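Chapter 6
Cloth and the Art of Wiping

6.1 The Most Trusted Object in the Building

Every housekeeping course gets to the cloth sooner or later, and most get there late. Students arrive at this chapter having learned to respect the floor machine, to fear the descaler, and to sign for the key to the supply closet. Then they pick up whatever is lying nearest the sink and wipe a dining table with it.

The trade has a long habit of treating cloths as something that just turns up. They come in a bale, they live in a bucket, and one morning they are gray and smell like a pond. At the Memon training house, where much of this book was put together, the storeroom inventory listed 2,772 cloths the September we started writing. The storeroom has one shelf. A good number of those cloths were presumably out in the world, living under radiators.

This chapter deals with the plush cloth, the thick, soft kind used on tabletops and other hard, smooth surfaces. Flat-weave cloths, scrims, and the stiff blue things that come free with glass cleaner are left for Chapter 7. By the end you should be able to fold a plush cloth so that it has more than one working face, tell the nap from the edge by touch, and explain to a supervisor why you are on your fourth cloth before lunch.

6.2 What a Crumpled Cloth Can Tell You

Pick up a plush cloth by the middle and let the rest fall where it likes. Beginners do this without being asked. What you get is a heap with a great many surfaces, most of them facing each other. Dirt goes to whichever part happens to touch the table, and after two passes you have no idea which part that was. 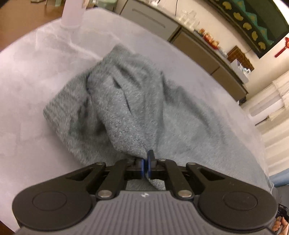
Figure 6.1. A plush cloth, gathered at the middle. Note the thick fold and the deep hollow beside it.

A pile this dense has a lot of fiber to offer, and a bunched cloth keeps most of it to itself. The folds ride up, the hollows never reach the tabletop, and the pressure of your hand lands on one thick ridge. You are polishing a stripe. The rest of the table is getting a light breeze.

Compare the flatter parts of the same cloth. Where it lies open, the fibers can meet the surface all at once, which was the idea when somebody paid for them. The manual issued with the old Treletti cart gives this a page and a half and a diagram with arrows. We will give it one sentence: spread it, fold it in half, fold it in half again, and wipe with a flat side.

Folded that way, a square cloth gives you eight faces if you are willing to open it up and turn it inside out. Most people use two. Some people use one, very thoroughly.

6.3 Nap, Edge, and Corner

Run your palm across a plush cloth in one direction, then back the other way. One way may feel smoother. That is the nap lying down, and it is worth knowing before you go after a smear, as a brushed pile picks up more when you push against it. The edge behaves differently again. It is often firmer, and students who discover this tend to start scraping dried egg with it. Please use the scraper. It is on the Zoklow caddy, second loop from the left, where it has hung untouched since we bought the caddy.

Corners are for corners. There is nothing more to say about them, though an earlier edition of this book managed 600 words. 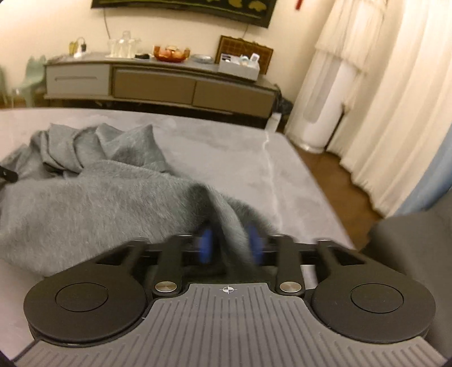 Tegan Costigan, reading a draft of this section, wrote in the margin that she had wiped tables for a living before she ever taught it, that a folded cloth is fine until the table is sticky, and that for syrup she bunches the thing up and leans on it, and the authors may put that in their book if they like.

We have put it in. She has a point about syrup. A small, stubborn spot does want pressure in one place, and a wad of cloth will deliver it. The trouble starts when the wad goes on to do the rest of the table, taking the syrup along for company. Bunch for the spot, then shake out, refold to a clean face, and carry on.

6.4 Before You Go On

Take one plush cloth from the Rekeo bin and fold it as described. Wipe a full tabletop, changing faces as you go, and mark each used face with a clothespin. Then do the same table with the cloth bunched, and try to mark the faces on that.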